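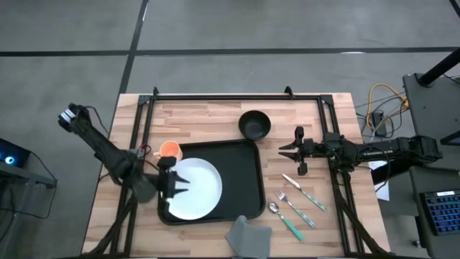

Last changed: March, by Vlasta

Laying a tray supper

Quick version, for anyone doing trays at Wysocka this month. Ruairí asked for it written down, so I've done it between the 6 o'clock lot and the washing up. Will tidy later.

What you want out first

Tray. Plate. Bowl. Cup. Knife, fork, spoon. Napkin if there are any left in the drawer (try the one under the kettle).

Get the whole lot on the table before you start. Saves walking back and forth with a full plate in one hand.

1. Wipe the tray, both sides. The black ones show every smear, use the dry cloth after the damp one. Rim too, crumbs sit in the corners.

2. Plate goes on next. In the picture it's over on the left of the tray, with the right side left clear. Fine for soup nights, the bowl goes in the space. No soup, put the plate in the middle.

3. Bowl. Keep it off the tray until it's filled, then lift it on with two hands. Don't fill it to the top. A finger's width down from the edge is plenty.

4. Cup last of the crockery. Top corner, on whichever side the person drinks. Orange cup is near the top left corner in the picture, but ask. Milagros is right handed and likes hers on the left anyway.

5. Cutlery. Lay it out beside the tray first, same as the green-handled knife, fork and spoon in the picture, and check it's clean. Hold the fork up to the light, egg gets stuck between the tines. Then on to the tray: fork left of the plate, knife right with the blade facing in, spoon outside the knife. If theres no room, wrap all three in the napkin.

6. Lift it an inch and see if it tips. If it does, shift the plate towards the middle and try agian.

Carrying

Both hands, thumbs over the rim. Hot drinks go seperately, always. Pour at the bedside or the chair.

Coming back

Scrape, stack, cutlery in the tub to soak. Trays get washed by hand and stood on their long edge to dry. Not in the machine, 7 of the old ones warped.

Trays finish at 9. Anything after that is toast and Nermina does it.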